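The Sorting Counter 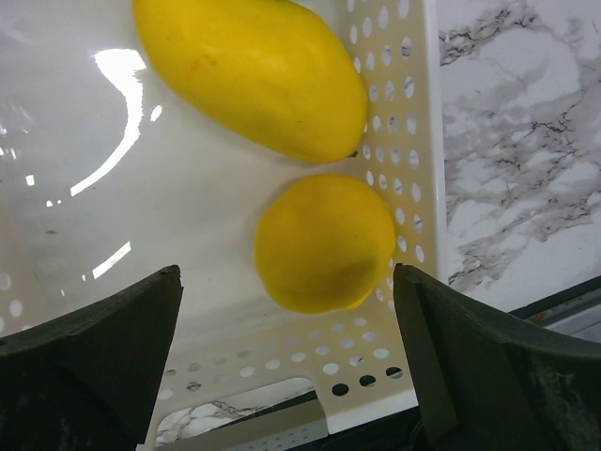 The first week, we were told to leave the arm alone unless it stopped. It stopped a lot. When it did, a light on the post went orange and whoever was closest walked over, moved the fruit a little, and pressed the green button. Then you went back to your own place at the counter.

I had worked at the Gostdale packing room for 13 years by then. The work was gift boxes. Mangoes came up from the cold room in white baskets, and we took them out one at a time, felt them, turned them over, and put them in a box or in the seconds bin. You learned it with your thumb. A good one gave a little near the stem. A bad one gave too much, or gave in one place only. You could talk while you did it, and we did, all day.

The arm came in February. It was sold to the company by Altia, and the two people who installed it were polite and ate lunch in their van. They put it at the end of the counter, where the oldest of us had always stood, because that was where the outlet was. She moved up one. Everybody else moved up one too, and the person at the far end went to Tidden, to the other building, to do labels.

The notice in the break room said no jobs would be lost. That was true. The woman who went to Tidden kept her job and her rate. She had a longer bus ride and she worked with people she didn't know. She came back once to get her mug.

At first we were all faster than the arm. It would come down over a fruit, stop, and wait, as if it had forgotten what it was there for. Then it would close. Sometimes it closed on nothing. The long ones it managed well enough. The short round ones gave it trouble, mostly when they had rolled up against the side of the basket, and I got into the habit of nudging those toward the middle before I slid a basket over. I wasn't asked to do that. After a while the supervisor noticed the arm did better on my shifts and asked me why, and I told her.

So that became my job. It had a name, feed attendant, and it paid 40 cents an hour more. I stood at the end with the arm and set the fruit out so it could reach. I didn't feel them anymore. The grading was done from a screen, by color and spots, and a fruit with a mark on the skin went to seconds even when it was perfectly good inside. I took some of those home. They were sweet. I said so to the supervisor, and she wrote it down, and later the setting was changed so that small marks could pass. I was pleased about that for longer than I would have guessed.

What I missed was the talking. The end of the counter was too far from the others, and the arm made a noise when it moved, not loud, but enough that you had to ask people to repeat themselves. I could see them laughing and I would find out at lunch what it was about, and by then it wasn't funny.

The big order that year was for the Inthanon hotel, 442 boxes to go out in one day. We started at six. The arm stopped 2 times before lunch and not at all after. The others finished their side a little past four and came down to my end, drying their hands, and stood there watching it work through the last baskets. There was nothing for them to do. It came down, waited, closed, lifted.

The oldest of us reached past me and pushed a round one away from the side wall with one finger.

"It likes them in the middle," I said.

"I know," she said. "I've been watching you."

We stayed until the last box was taped. Then I wiped down the counter and rinsed the baskets, and she held the door while I turned off the lights.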